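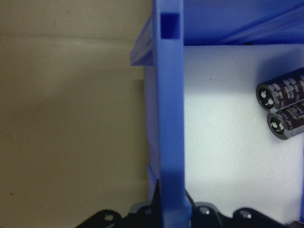
Would the arm cope with parts that are never put back in the same place twice, one member of the Kárason shared workshop asked before the kit was ordered, or would every capacitor have to be set out in a row for it first? The question is a common one among buyers, and the answer depends on how the kit is built and set up. The Kekel Bench Sorting Kit is intended for parts lying in open bins in no fixed order. It does, however, expect the bins themselves to stay where they were when the work area was taught.

Kekel Bench Sorting Kit
Supplied by Jastolex
Price: $1224, arm, gripper and controller included
Delivery: in two cartons, unassembled

Overview

The Kekel kit is a small tabletop arm with a two-finger gripper and a wrist camera. It is sold for assembly by the buyer and is suited to a home bench or a shared workshop where electronic and mechanical parts are moved between storage bins in modest quantities. It is not a production machine, and Jastolex does not offer it for unattended use.

The kit described on this page is the one built at Kárason, where members have set it up to handle salvaged components: electrolytic capacitors, switch parts, collars and similar pieces that tend to collect in a workshop. The notes on assembly and bin layout come from that build. Buyers working with other parts will need to adjust the finger opening and the approach height, and both settings are covered in the printed manual.

What is in the cartons

Arm sections, joint motors and base plate
Two-finger gripper with dark narrow-tipped fingers, fitted
Wrist camera and bracket
Poner controller with power supply
Emergency stop on a separate cable
Cable set and cable ties
Hex keys and a spare set of gripper screws
Printed manual

Bins, liners and the bench surface are not included. A bench clamp is available separately. The base plate may also be bolted down, and bolting is recommended if the bench is used for other work between sessions.

Choosing and placing bins

The gripper works from above, so open bins are required. Lids, hinged fronts and stacked drawers are not suitable. Kárason uses blue plastic bins on a brown surface, with white inside for the parts to lie against. The color of the bin matters less than the contrast between the part and whatever is directly beneath it. Dark capacitor sleeves on a white lining give the camera a clear outline to work with. The same sleeves on bare dark plastic do not, and a buyer whose bins are dark should fit a pale liner before doing anything else.

Each bin should be placed so that its near wall can be reached by the gripper with the fingers pointing down. During setup the fingers are brought to the rim of the bin, one on each side of the wall, and the position is stored from the handheld menu on the Poner controller. The rim then serves as the reference for that bin. 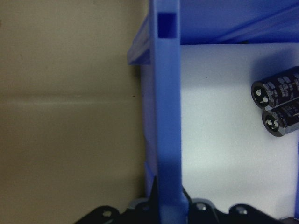
Rim positions should be taught with the controller set to its slowest speed. The operator moves the arm in short steps, checks the clearance on both sides of the wall, and stores the point only when neither finger is pressing against the plastic. A thin bin wall will bend under light pressure and spring back afterward, which leaves the stored position slightly wrong in a way that is hard to notice until parts are being missed on one side of the bin.

Some storage bins have slots, flanges or ribs molded into the rim. These should be avoided as reference points. A plain straight length of rim is best. If the bin is later turned end for end, the rim must be taught again, even where the two ends look alike.

The bench surface should be matte and of a single color as far as possible. Cardboard is acceptable and is inexpensive to replace. It should be taped flat at the edges, and the tape should be checked from time to time, as a lifted corner can catch a cable.

Assembly

No soldering is required. Builders at Kárason report that the mechanical assembly is easily divided between two people, one reading and one holding, and that the wiring is better done by one person alone.

1. Fix the base plate to the bench. Do not attach any arm section until the plate is secure.
2. Fit the lower and upper arm sections in the order given in the manual. Leave the joint covers off.
3. Mount the gripper. The finger screws are tightened at the factory but should be checked by hand, including the outer ones.
4. Fit the camera bracket to the wrist and turn the camera so that both fingertips are in view at the bottom of the picture.
5. Route the cables through the arm with the joints at full extension. Secure them with ties, then fold the arm slowly by hand and look for any cable that is pulled tight.
6. Connect the Poner controller and the emergency stop. Test the stop before the first powered movement.
7. Replace the joint covers.

A note on step 4. In the first printing of the manual the bracket was drawn upside down. Kits shipped since April contain the corrected sheet. With the bracket reversed the fingertips do not appear in the camera view at all, and teaching the rim becomes a matter of guesswork.

Working with mixed parts

The standard fingers open to 78 mm. Cylindrical parts are the simplest to pick up when they lie on their sides with some space around them. Two cylinders lying against each other present more difficulty, as a finger has to enter the narrow gap between them or close on the pair. The controller has a nudge setting for this purpose, which moves the closed fingertips gently against the nearer part before a pick is attempted. It is switched off by default.

Parts that stand upright may be gripped around the body. The approach height must be raised first, and a separate height should be stored for any bin in which parts may be either standing or lying down. Use of the lower value for both will bring the fingertips down onto the top of an upright part.
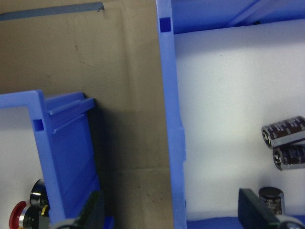 Parts close to a wall are a further consideration. The finger on the outer side needs space to descend between the part and the plastic, and where that space is missing the controller will skip the part and continue to the next. Skipped parts are listed on the display at the end of the run. Kárason has adopted the practice of moving them by hand toward the middle of the bin with the arm stopped, and then repeating the run.

Where two bins are used side by side, a gap should be left between them. The gap allows each rim to be taught separately and gives the fingers a place to descend on the outer side of the wall. Bins of different sizes may be used together, provided that each has its own stored rim and its own approach height. The arm does not compare one bin with another and will not detect that they have been exchanged.

Capacitors must be discharged before they are placed in any bin from which the arm will pick. The gripper screws are metal, and the terminals of a large electrolytic capacitor are exposed. This applies equally to salvaged parts that are believed to have been out of use for a long time.

Specifications

Gripper opening: 78 mm
Highest recommended bin wall: 100 mm
Fingers: two, replaceable
Camera: wrist mounted, fixed focus
Control: Poner controller with handheld menu
Mounting: clamp or bolts
Use: indoors, attended

Care and spare parts

The fingertips should be wiped with a dry cloth after each session. Foam liners shed fine grains over time, and these collect behind the finger pads and around the screw heads. Solvents should not be used on the pads.

Screws should be checked monthly in regular use. Replacement fingers are sold in pairs and should be changed in pairs, after which all stored rim positions must be taught again. The camera bracket, cable set and controller are also available as spares from Jastolex.

Ordering

Orders from shared workshops may be placed in the name of the workshop. One member should be entered as the contact for safety notices, and the entry can be changed later through the order page. Kits may be returned unassembled. Once the base plate has been drilled or the cable ties cut, returns are limited to faulty parts.

Printed manuals are supplied in English. The bin layout sheet used at Kárason can be requested with the order at no charge.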